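Clester open day: will the hand-held gripper demo cope with soft items?

Our group is visiting Clester on 31st August. The program lists a table-clearing demonstration with hand-held grippers. Does it include cloth, or only rigid parts? We handle towels and wipes.

Melquiades Villalobos
Cloth is included. I went to the last one. Ask for a turn with the tool; each person gets 5 minutes. 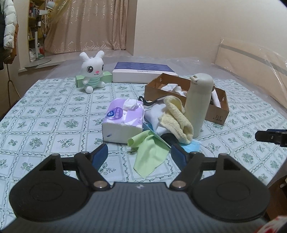

Close the pads slowly on a folded towel and pick it up by an edge. Grabbing the centre drags whatever is under it.

Nektarios Papadakis
Not sure about cloth. Parking is at the rear, entry from 2.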